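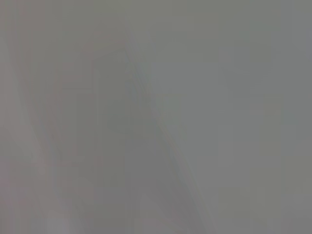
Gray on gray, with one faint line slanting down to the right.

Clearing the Haze: Tips for Cloudy Glass, Dull Plastic and Foggy Windows

Posted Aug 17, 2026 in Kitchen & Workshop

I love a haze job. Scrubbing a burnt pot is a fight, but wiping a gray film off a piece of glass and watching the color come back behind it is pure fun, and you can do most of it with things already under the sink. I've been collecting these tips since we moved into the old house on Hedegaard, where every pane and every drinking glass seemed to have gone milky, and I'm still adding to them (keep the letters coming!).

First, find out what kind of haze you have

Run a fingertip across it. If it smears, you have grease. If it feels a bit rough and doesn't move, it's probably minerals from hard water. If it feels perfectly smooth and wiping changes nothing, try the other side of the glass before you do anything else. I once spent a whole evening polishing the outside of an oven door, and all the film was on the inside.

For drinking glasses, put a few drops of white vinegar on a cloudy spot and wait five minutes. Clearer? Minerals, and you can save the glass. No change at all usually means the surface is etched, and etching is permanent. Those glasses still work beautifully for rinsing paintbrushes or rooting basil cuttings.

Drinking glasses and jars

Fill a dishpan with equal parts warm water and white vinegar and lay the glasses in on their sides so the whole surface is under. Half an hour is plenty for light film. Rinse well, then dry right away with a lint-free towel. Drying matters more than people think! Drops left to dry on their own put the minerals straight back.

For narrow bottles, add a spoonful of uncooked rice and a little soapy water, put your thumb over the top and swirl. The rice gets into the shoulders where a brush can't reach. Tip it out through a strainer, please. Rice swells in a drain.

If your glasses come out of the dishwasher cloudy every time, try less detergent in soft water, or top up the rinse aid in hard water. And clean the filter. I found a plum label in ours, plus something I never did identify.

Windows

Pick an overcast day or start on the shady side of the house. Sun dries the cleaner before you can wipe it and leaves those long pale streaks. My mix is simple:

2 cups water
1/4 cup white vinegar
1 small drop of dish soap

One drop, and I mean it. More soap makes more film. Dust the frame and sill first with a dry brush, then spray, then wipe from the top down. Go side to side on the inside of the glass and up and down on the outside, so that when you spot a streak you know which side it's on. This was Oluf Nørgaard's tip from the May letters and I use it every single time.

Haze between the two panes of a double window is a different matter. The seal has gone and no cleaner can get in there. Look at replacing just the glass unit before you price a whole new window.

A pinkish tinge

Reader mail about this one never stops. A pink or rosy film in the shower, on a soap dish or around a faucet is very common, and it's usually bacteria that like damp places and soap residue. Scrub it with a paste of baking soda and a little dish soap, rinse, and dry the area. Then keep it dry: squeegee the shower door after the last person is out and leave the fan running a while. Shower curtains can go in the washing machine with a couple of old towels, as long as the care label allows it.

If you want to follow up with a disinfectant, rinse away every trace of the earlier cleaner first. Never mix bleach with vinegar or with anything containing ammonia. The fumes are dangerous, even in a small bathroom job that only takes a minute.

Kitchen film on cabinets and range hoods

The sticky gray layer on top of the cabinets is cooking grease with dust stuck in it. Wet cloths only push it around, so vacuum the dust with a soft brush first. Then use hot water with a good squirt of dish soap, one cloth for washing and a second, barely damp, for taking off the soap. Change the water when it looks gray. You will be changing it a lot the first time!

Line the cabinet tops with newspaper or wax paper afterward and swap it out when it gets grimy. It's the laziest tip on this page and my favorite.

Workshop safety glasses and clear plastic lids

Plastic scratches easily, so no scouring powder and no dry wiping. Sawdust is gritty enough to leave a fine haze all by itself. Hold the glasses under lukewarm running water, rub a bit of dish soap over the lenses with your fingers, rinse, and pat dry with a clean cotton T-shirt. Skip paper towels. Keep window cleaner away from them too if it contains ammonia, which can cloud some plastics.

Lorenz Hofstetter wrote in from Trasov to say he hangs his safety glasses in an old sock on a nail by the bench, and I've copied him. Any clean sock will do. Replace the glasses once they're properly scratched, though. Squinting through haze next to a saw is a bad idea.

Storage bins that have gone dull can't always be brought back, but a soak in warm soapy water helps with the ones that are only dirty. Stick a label on the rest and stop worrying about seeing in.

Mirrors that fog up

Rub a tiny dab of shaving cream over the dry mirror with a soft cloth and buff until you can't see it anymore. It keeps the fog off for several showers. Test a corner first on anything old or antique, and don't let liquid run down to the bottom edge, where it can creep behind the glass and turn the backing black.

Cloths

Keep glass cloths separate from the rest. Wash microfiber without fabric softener, which leaves a coating that goes straight onto your windows, and hang it up to dry. I mark mine with a loop of red thread on one corner, and a pack of 8 has lasted me very nicely so far.

Next up: hard water rings in kettles and vases. Someone in Gindholm has already sent me a method using lemon peels, and I can't wait to try it.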